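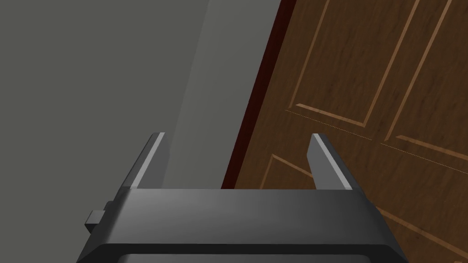

Open jaws, dark gray finish

Soltside Bench Wax, 500 g tin

A paste wax for bare or oiled wood. It goes on with a cotton cloth and buffs to a low sheen. Made in Primbridge to the same recipe as our smaller tin, with a harder blend that holds up better on tabletops and drawer runners.

Stir before first use. Apply a thin coat along the grain, leave for 2 hours, then buff. A second coat can go on the next day. Do not use over fresh varnish. Store with the lid on, away from heaters.

Item no. 2510
Color: clear
Also sold in a 1000 g tub for shops

The tin was changed in April 2020 and now has a screw lid. Old press lids do not fit it.

We use cookies to remember your cart. Accept / Settings

Comments

Gizella Vörös: Used it on a pine dresser. Smell was gone by morning. Took more rubbing than the old soft one.

Botond Oláh: Does the clear darken oak?

Jamila Jayasinghe, Soltside: A little, yes. Try it on the underside first.

Botond Oláh: Thanks, ordered the big tub.

© Soltside, Primbridge | Contact | Back to top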